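Home | Shows | Schedule | Newsroom | Contact

PRESS RELEASE

Kosier Audio Moves Podcast Catalog to Single Feed Specification

SAMVILLE, 20/05/2021 – Kosier Audio, the independent podcast network, has completed the transfer of its full catalog to a single feed and loudness specification. The work covers 1,126 episodes across 17 shows, including both archived seasons of the serial drama Vorkcombe. Listeners who already subscribe to a Kosier show do not need to take any action.

Until this month, each show was delivered under the settings chosen by its original producer. Episode levels differed from show to show, chapter markers were present in some feeds and missing in others, and artwork was stored at several sizes. All episodes are now delivered at an integrated loudness of -16 LUFS for stereo and -19 LUFS for mono, with a true peak limit of -1 dBTP. Files are encoded as MP3 at a constant bit rate. Feed addresses have been redirected at the server, and the episode identifiers are unchanged, so apps should not download older episodes a second time.

"The main request from listeners was that they should not have to reach for the volume control between shows," said Rizwan Bepari, head of distribution at Kosier Audio. "We measured every file in the catalog, and corrected the ones outside tolerance from the session masters where we had them. Where we had only the published file, we applied a gain change and left the dynamics alone."

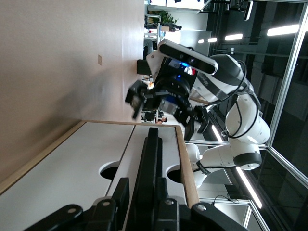

White tabletop with two round holes, and a wall outlet behind.

Transcripts

Transcripts are being added to all shows under the same program. Every episode published from today will carry a time-coded transcript in the feed, readable in any app that supports the transcript tag. A plain text copy will be placed on the episode page. Drafts are produced by software and corrected by an editor before release. Speaker names are included for interview and panel shows. For fiction, the script is used as the base text and is then conformed to the finished recording, including lines changed during the session.

Archive transcripts will follow in batches of up to 200 episodes, beginning in August. The order of work is set by the number of downloads each show receives, with one exception – Vorkcombe will be completed first, as its scripts are already on file.

Osei, the network's weekly music history show, will receive transcripts of spoken segments only. Song lyrics will not be reproduced. Music passages will be marked with a start time and an end time, along with the title and performer where these are given in the program.

Changes for producers

Shows joining the network will be asked to deliver a 24-bit WAV file at 48 kHz, a chapter list in plain text, and square artwork without embedded borders. Sponsor messages must be supplied as separate files at the same loudness as the program. Insertion points are to be marked in the chapter list and may not fall inside a sentence or over a music bed. Kosier Audio will check each delivery and return a short report before publication. A show may be scheduled only after the report is cleared.

"Most of the items in the report are small, such as a chapter that starts a second late or a mono file labeled as stereo," said Kwadwo Abugri, technical producer at Kosier Audio. "They take a minute to fix on the day of delivery and considerably longer after the file has been copied to every directory. The check is the same for our own productions as it is for outside shows."

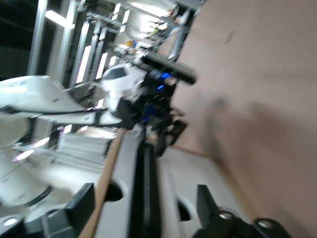

Light gray surface beside a beige-pink panel.

The delivery specification is version 2 of a document first written for in-house use. It has been revised to remove references to particular editing software, and an appendix on remote recording has been added. The appendix recommends that each speaker record locally, that a spoken slate be left on every track, and that sample rates be confirmed before the session starts. It is available on request from the newsroom.

Known issues

Some podcast apps hold a cached copy of artwork and may show the earlier image for several days. Playback positions saved in an app should be kept, although a position in an episode with revised sponsor messages may be off by the length of the message. Listeners who entered a feed address by hand and see an error should remove the show and add it again from its page on the Kosier Audio site.

Release schedules are not affected. Daily shows continue to publish at 5 a.m. and weekly shows at their existing times.

About Kosier Audio

Kosier Audio is a podcast network based in Samville. It produces and distributes interview, music history, and fiction shows, and provides editing and feed hosting to independent producers. All of its shows are free to hear in any standard podcast app.

Press contact: Newsroom, Kosier Audio, Samville

Comments (4)

tapehiss
Volume is much better on the drive home. Osei used to be a lot quieter than everything else in my queue.

Marnie L.
Will the Vorkcombe transcripts include sound effects? The second season is hard to follow without them. My hearing is poor on one side and I gave up around the lighthouse episode.

Kosier Newsroom
Yes, effects that matter to the story will be given in brackets. Music cues will be marked as well.

dpg_44
I still have the old artwork on two shows. Removed and re-added one of them and it came right.

Last updated: Thursday, 4:40 p.m.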